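Hi, I'm Neelam Dwivedi, and I run Sakdale, a little evening language school above the bakery on Grusari Street. I started it with five students and one very wobbly whiteboard – and now there are 17 of us squeezing in on a busy night!

We teach Lithuanian and Hindi, mostly to grown-ups who swear they're bad at languages (you're not, I promise). Mrs. Butkienė takes the beginners, and she'll have you ordering soup by your second class. I do the Hindi groups and far too much of the talking.

5 comments
7 shares

Classes run for an hour and a half, with a tea break in the middle. New groups start in October, and you're welcome to sit in on one before you sign up.
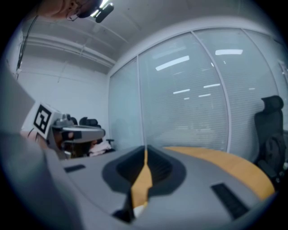 Bring a notebook and a pen you like – we still do a lot by hand, and I'll lend you a textbook for the first month.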